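Ilgın Akgül 转给我的那张木桌用了一阵子，攒了些关于桌面和桌上纸箱的记录，分条发。内容偏细，只关心成品家具测评的可以跳过。

桌子型号 Jilarholm，二手，没有说明书，底部标签已经磨掉。所以材质这一项我只能写“木面，胡桃色调”，实木、木皮还是印刷木纹，暂时不下结论。后面会说怎么判断，以及为什么我还没判断完。

先说纸箱。桌面上需要一个低矮的敞口容器，放那些拿起来又要马上放下的东西。试过塑料收纳盒，底部有脚，推的时候会在漆面上拖出细痕。换成纸箱以后这个问题没有了。

箱子是白面瓦楞纸箱，原来带盖。盖子的折页会往里倒，伸手进去时挡手背，所以撕了。

撕的时候没用刀。手边那把 Birkett 美工刀刀片钝了，钝刀切瓦楞纸会压塌芯层，断口反而比手撕的更宽。手撕的问题是面纸和芯层不在同一位置断开，白面先断，里面棕色的那层露出来。

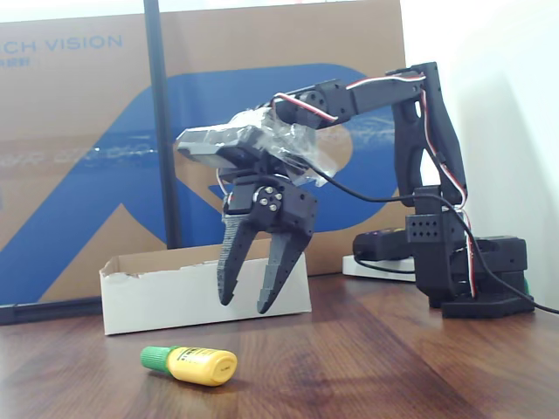

桌上的白色敞口纸箱，上沿是撕开的，棕色瓦楞露在外面。

露芯的上沿有两个后果。一是掉纸屑，前几天最明显，用手指沿边捋几遍以后减少。二是吸湿，潮气从断口走得比从面纸走快得多，梅雨地区的人应该有体会。

封边可以用纸胶带，对折骑在边上，内外各压一半。透明胶带也行，但是它在瓦楞断口上粘不牢，过一段时间会从里侧翘起来，翘起的胶面开始粘灰。

我的箱子目前没有封。纸胶带买回来的宽度不对，骑上去以后内侧剩一条窄边，压不住，揭下来还带走一层白面纸。等换了宽的再说。

箱子高度的选择：敞口容器的高度减到小臂能平着越过去即可。再高的话，坐着拿东西要抬肘。低了也有问题，圆的东西会滚出去。

瓦楞方向也要看。侧板的楞竖着走，抗压好，四个面不容易外鼓。楞横着走的箱子撕掉盖子以后，长边中段会往外弯，装东西越多弯得越明显。

有人问为什么不直接买木托盘。木托盘压在木桌上，中间夹一粒沙子就是一道划痕。瓦楞纸底面软，沙粒会嵌进纸里。代价是纸底嵌了沙以后本身变成一张砂纸，所以要定期翻过来拍。

拍箱底的频率跟环境有关。我这边窗外临路，桌面落灰快，每次擦桌子的时候顺手做。把箱子拎起来，对着垃圾桶拍底，再用干布抹一遍，然后放回去。放回去用提的，别推。

下面说桌面。

这个桌面的木纹是长条直纹，走势平缓，带一点波浪，颜色从浅焦糖到接近黑的深棕交替。没看到明显的山形纹。做成直纹的好处是拼接不容易看出来，坏处是擦拭方向错了很容易看出来。

顺纹擦。横着擦会在漆面上留下和木纹交叉的细纹，正面看没有，侧光一照全是。顺纹擦也会留痕，但痕迹和纹理方向一致，眼睛分不出来。

布用短绒的，先干后湿再干。第一遍干布只负责把颗粒带走，不要压。颗粒没带走就上湿布，等于在湿的状态下研磨。

湿布拧到不滴水，再多拧一次。水从漆面的细裂纹进去以后，如果下面是木皮，先起泡的是边缘；如果是印刷纸面，先发白的也是边缘。两种材料在早期看起来差别不大，都应该避免。

回到材质判断。常规做法是看端面。实木的纹路会从顶面延续到端面，端面能看到年轮切口。贴面的端面是另一条封边，顶面的纹到棱线处就断了。

我这张桌子的端面被前任主人刷过一层深色漆，看不到任何纹路。Ilgın Akgül 的解释是当时磕了一下，想遮住。遮得很彻底。

第二种做法是找重复。印刷木纹有版周期，隔一段会出现一样的花纹。这张桌面的纹路本身就相似，条与条之间时分时合，我拿尺子对了一晚上，找到的“重复”第二天再看都不成立。

第三种是在隐蔽处轻磨。底面磨了一小块，露出来的东西跟顶面是不是同一层，说明不了。顶面我不打算磨。所以材质栏继续空着。

不确定材质的情况下，养护按最保守的来：不上渗透型的油，不用砂纸，不用溶剂类清洁剂。油在实木上能吃进去，在封闭漆面和印刷面上只会浮在表层，发粘，然后变成灰尘的底胶。

Stustberg 那罐木蜡我在底面试过。薄涂，等表干，再抛。结论是它在这块面上几乎不渗，抛完光泽略有提高，手感变滞。这说明表面是封闭的，不说明下面是什么。试完擦掉了，顶面没用。

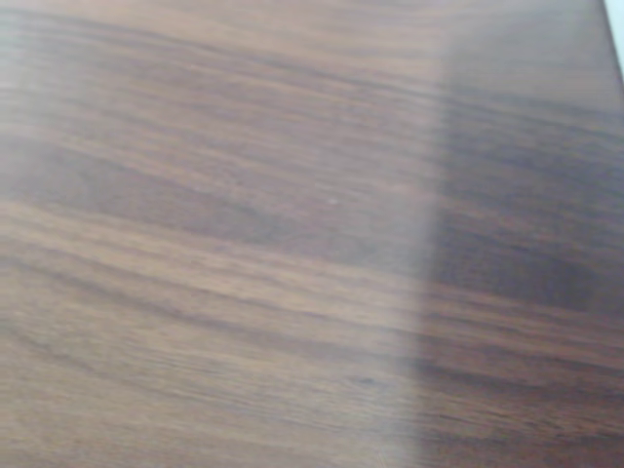

关于光泽。略带光泽的漆面在写字台上有一个固定缺点：反光会把纹理的对比度压下去。同一块板，迎着光的区域发白发雾，背光的区域颜色深，黑棕和橙棕分得很开。很多人第一反应是褪色或者没擦干净。

区分办法很简单：换个位置看。人左右挪半步，雾跟着走的是反光，雾留在原地的才轮到考虑残留和漆面损伤。先做这一步再去拿清洁剂。

如果雾留在原地，先用干布擦。能擦掉的多半是清洁剂残留或者手上的油脂。擦不掉的用拧干的湿布，等它彻底干透再看，湿的时候什么都显得深，没有判断价值。

还擦不掉，才考虑是漆面吃了水汽。典型来源是热杯子。网上常见的电吹风和牙膏两种办法我都不建议在不明材质上用，前者会让木皮下面的胶软化，后者本质上是抛光剂，抛完一块比周围亮，或者比周围哑。

杯垫要用，但杯垫本身也要看底面。软木底可以。硅胶底长期不挪，会在部分漆面上留下印子，原因跟增塑剂迁移有关，擦不掉。橡胶脚垫同理，而且更严重。

所以桌上任何带橡胶脚的东西，下面都应该垫一层。我垫的是硬卡纸，剪得比底座略大。难看，有效。毛毡也可以，要买不带背胶的。

灯的位置对反光影响很大。我的台灯原来放在正前方，反光正好落在视线里，看纸面没问题，看桌面上的小零件很费劲。挪到侧面以后，反光移到了手肘外侧。

高度也调过。灯头离桌面大约40厘米的时候，阴影边缘还算清楚，亮斑也不刺眼。再低，亮斑集中成一块；再高，桌面整体发灰。这个数值只对我的灯和我的坐高有效，别照抄。

色温没什么可说的。暖光下焦糖色的条纹偏橙，冷光下浅色部分发粉灰。拍家具转手的话，建议在自然散射光下拍，免得买家收到以后来问颜色。

补一个细节：白色物体放在深色光面桌上，会在桌面形成一块淡的倒影，倒影的边缘容易被误看成水渍。我在自己的纸箱旁边擦过不止一次，擦的都是倒影。

桌面的划痕情况：前任留下的几道很浅，顺纹，不管。我自己添了一道斜的，塑料收纳盒的脚拖出来的，就是前面说的那个。指甲划过去没有台阶感，说明没有穿透漆层。

这种深度的划痕可以用补色笔压一下，只压划痕，不要涂到两边。Bravado 的胡桃色补色笔我买了一支，色号偏红，用在浅色条纹上会跳出来，用在深色条纹上看不见。斜划痕正好两种条纹都跨过，所以我只补了深色那几段。

补色笔的溶剂挥发以后颜色会变深一档，先在卡纸上画一道，晾干再比对。湿的时候颜色刚好，干了就过了。

再回到纸箱，有人问承重。敞口低箱的承重瓶颈在底部折页，装得进去的东西一般都压不坏它，前提是不整箱提。整箱提的时候托底，别捏侧板上沿。上沿撕过的尤其不要捏，断口会继续往下走。

撕口往下走的时候先裂的是面纸。看到白面上出现竖向细缝，就在内侧贴一条加强。内侧贴完外面看不到，强度也够。

换箱子的时机：角部发软，或者底面拍不干净。两个条件满足任意一个就换。不需要有感情，纸箱的更换成本接近于零，漆面的修复成本不是。

也有人建议在箱底贴毛毡。试过。毛毡的胶在纸面上很牢，但毛毡本身藏颗粒比纸还厉害，拍不出来，要用胶带粘。维护步骤变多了，撤掉。

湿度的问题统一回一下。我这里 November 开始供暖，空气很干，桌面没有开裂也没有翘曲。这一条倾向于不是整块实木，但是拼板实木同样可以做到，所以仍然不能当证据。

供暖期唯一的变化是静电，擦完桌子落灰更快。干布最后一遍换成略微带潮的，会好一些。注意是略微，手背贴上去只觉得凉，看不到水膜。

目前的固定流程，给需要直接抄的人：纸箱提走，拍底；干布顺纹带走颗粒；拧干的湿布顺纹一遍；干布收水；换角度看一次雾；纸箱提回来放下。

待办：买宽一点的纸胶带，把上沿封掉；给美工刀换刀片；问 Ilgın Akgül 端面那层漆是水性还是油性。如果是水性的，我可能会在靠墙那一侧擦开一小块看看端面。

回复里提到用钢丝绒抛光的，请不要在不知道漆层厚度的桌面上做这件事。漆层有多厚，我也不知道，所以我不做。

端面有结果了再接着发在这条下面。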